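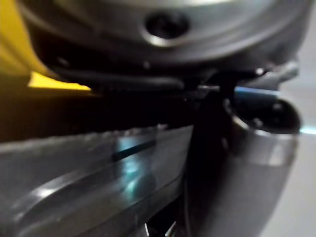
Wrist cam, gray housing and both fingers, motion blur

Ticket 506 - wrist cam frames smeared during collection, episodes getting rejected
Project: Furkine
Site: Gilmartin, cell 2
Opened by: Nighat Afridi
Assigned: Kacper Bielecka
Priority: high (was medium)
Opened: Monday, October 7, 2019

Nighat Afridi, 8:50
Quality filter threw out 146 episodes from the weekend batch. All wrist camera, scene cam is fine. Looked through a handful by hand and the filter is right, they're soft to the point where you can't find the edge of the finger. Attached one. The round hole in the housing is about the only thing in it with a decent outline. Need this sorted before the next batch, Floltorum wants the set by end of week.

Kacper Bielecka, 9:15
Which operators? And which task, the pick or the reach-in?

Nighat Afridi, 9:22
Both operators. Mostly reach-in. Some pick but way fewer.

Kacper Bielecka, 9:40
ok. Things I'd check in order
- lens dirty
- mount screw loose
- exposure set back to auto after the January image got reflashed onto the spare box (this bit us before)
- operators just moving too fast
Going down to the cell now.

Kacper Bielecka, 10:25
Lens wiped, no change. Mount is tight, couldn't get any play out of it by hand. Did a static grab with the arm parked, image sharp. So not focus.

Kacper Bielecka, 10:50
Exposure. Config says fixed, driver says auto. Config file is getting read AFTER the driver starts so the value never lands. Restarted in the right order, driver now says fixed. Image is darker, expected.

Nighat Afridi, 11:05
Darker how much? The policy people complained last time it went dark. They can't retrain the encoder every time we touch a setting

Kacper Bielecka, 11:10
Noticeable. Under the housing is nearly black now. Could bring gain up a bit to get it back. Trying.

Kacper Bielecka, 11:45
Gain up, ran 6 reach-ins at normal speed. 4 pass, 2 fail. Better but not fixed. Both fails are at the same spot, where the wrist turns in toward the belts. The operator swings it there to get the finger clear and that's the fastest bit of the whole move.

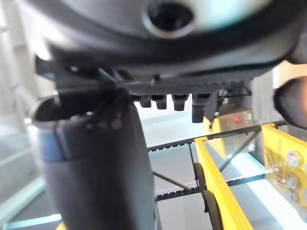 So there's a lot going on down there past the finger. Both belts with the white marks, the yellow beam, the wheels, the rods. If the marks smear together the model has nothing to line up on, and that's the part of the reach where it needs them. Also the left side is way overexposed up near the top, wall just goes white. Auto was probably chasing that wall every time the wrist turned. Would explain why reach-in is worse then pick.

Nighat Afridi, 12:05
Makes sense. Can we crop the wall out of metering?

Kacper Bielecka, 12:10
Not relevant if exposure is fixed. But it'd still be blown out in the frame. Blind or a bit of matte board on that side would help, separate ticket.

Nighat Afridi, 12:15
Opening one. What about speed

Kacper Bielecka, 12:30
Teleop scale is at 100 percent. Dropping it for the wrist rotation only, leave translation alone or the operators will hate it. Don't want to slow the whole thing down either, the timing in the demos is supposed to look like the real job.

Kacper Bielecka, 13:20
Rotation scale lowered, fixed exposure, gain up. Ran another set of reach-ins, all pass. Picks all pass too. Operator says the turn feels sluggish for the first couple then you get used to it.

Nighat Afridi, 13:35
Looked at the frames. Good enough. Are the new ones ok to mix with the older sharp ones? brightness is different

Kacper Bielecka, 13:50
Tag them seperately. I added an exposure field to the episode metadata so whoever trains can split on it. Old episodes get "auto", new ones get "fixed". Someone should ask Povent if their loader chokes on an extra field.

Nighat Afridi, 14:10
Asked. Loader ignores anything it doesn't know. Fine.

Nighat Afridi, 14:15
What do we do with the 146? Delete?

Kacper Bielecka, 14:20
Keep. Scene cam and joint data are good. Move to the rejected folder with reason wrist_blur, don't count toward the total. Might be usable for a scene-only run.

Changes made
- launch order: config loads before camera driver
- wrist cam exposure fixed, gain raised
- teleop rotation scale lowered (reach-in and pick profiles)
- exposure field in episode metadata

Still open
- glare on left wall, own ticket
- startup check that compares config to what the driver reports, should refuse to record if they dont match. Kacper
- redo the rejected reach-ins, operators booked for tomorrow morning
- same launch order bug on cell 1? not looked at yet

Status: monitoring. Leave open until tomorrow's batch has gone through the filter.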